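I bought the Dellilitz folding trail saw in March, just ahead of our cleanup on the lake loop at Gresthorpe, and I have carried it on every outing since. It cost me 80 dollars, so I fussed over the choice for weeks (my old bow saw still worked, more or less). What a pleasure this one is! It bites into a downed limb right away and folds small enough to ride in a side pocket.

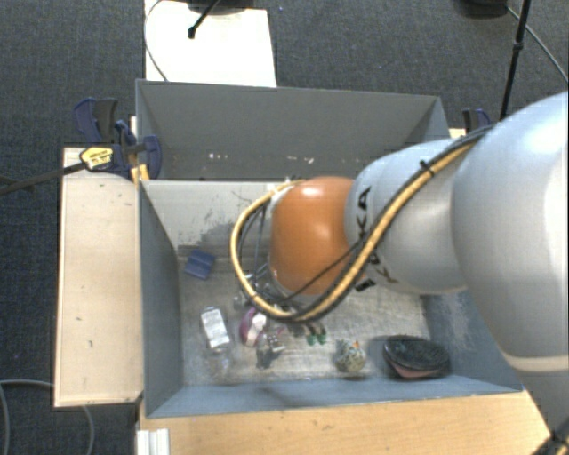

The grip is a little fat for smaller hands, and Ásdís Blöndal, who borrowed mine for a morning of clearing brush by the footbridge, gave it back with a blister and a few words for me. Gloves help. The lock is stiff too — I had to work it maybe 21 times before it loosened up. Still, I'd buy it again, and I'm already eyeing the longer blade.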